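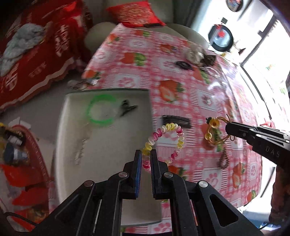

Sorting other people's hair ties, and other things I did in February

I said in my last post that I would write up the club project once we had something to show, and then I let weeks go by, so I'm sorry to the two or three of you who wrote to ask. We have been busy! The short version is that our robotics club has given up on wooden blocks for the season and is teaching grippers to tidy up hair accessories, and I have not enjoyed a project this much since I joined.

The longer version starts with Hajar Sqalli, who runs our little group at the Clivby community college and has been entering us in the Clarnum student challenge for as long as I've known her. The challenge this year is called "household sorting," and it leaves the choice of objects to each team. Most teams go for cutlery or socks. Hajar wanted something smaller and more annoying, and she asked us all to bring whatever was at the bottom of our bathroom drawers. I brought a bag of things my daughter has outgrown, Inna brought bracelets, and Rachid Slaoui (who has no hair to speak of) went to the discount store and came back with far more than we had asked for.

So most afternoons we sit around the table with the strawberry and paw-print cloth, a white tray, and one gripper in each hand, and we sort. You squeeze, you pick up a bangle or a clip, you put it where it belongs, you let go. Each run gets recorded, and the recordings are what our model learns from later. I had pictured myself writing clever code all winter — and I do write a little — but really the heart of it is patient handwork, more like shelling peas than anything I studied.

Some things are easy. A stiff round bangle is a pleasure to pick up, because it stays the shape you expect and it doesn't mind which side you take it from. Claw clips are fine once you learn to come at them from the back. The spiral hair ties are my sworn enemies. They are springy, they never lie the same way twice, and if you catch only one loop the rest of it swings around underneath and lands on something else. I spent one whole afternoon on spiral ties alone, and I went home and dreamed about them.

The ornaments with beads and dangling cord are a different sort of trouble. Inna Savchuk is the best of us at those. She comes in low and slow from the side and takes hold of the solid part, and she waits a breath before she lifts, so the dangling bits have time to settle. I tried to copy her and was much too quick. She told me I pick things up like somebody late for a bus, and my husband has been repeating it at home ever since.

We had set ourselves a goal of 126 good runs before the first training session, and we got there, though it took longer than any of us had guessed. "Good" was the word that caused the arguments. Does it count if you drop a clip and pick it up again? I said no, throw it out. Sherif said yes, and he was very firm about it, because a model that has only ever seen perfect hands will have no idea what to do when something slips. We went back and forth over tea and in the end Hajar sided with him, so the fumbles stay in as long as you recover from them. I've come around to it. It's also kinder on the nerves, as you stop holding your breath every time.

The first trained version, which Rachid named Abdelaziz for reasons he won't share, got its first proper test a little later. We gave it 20 tries with mixed objects. The bangles went beautifully. The claw clips were so-so, and on the spiral ties it did exactly what I do, which is to say it grabbed one loop and looked surprised. I felt a bit guilty, watching it make my mistakes.

What we're doing now is going back over the weak spots. More spiral ties, more of the fluffy things, and a lot more variety in where everything starts out, since we noticed that we'd all fallen into the habit of laying the pieces out in much the same places. Inna closes her eyes and scatters them by hand before each run, and it has made the whole business harder and more fun.

If any of you are near Clivby and would like to try it, come by any afternoon after three. You don't need to know a thing about robots, and we will feed you. And if you have spiral hair ties you can spare, please bring those too. Mine keep ending up in my daughter's hair.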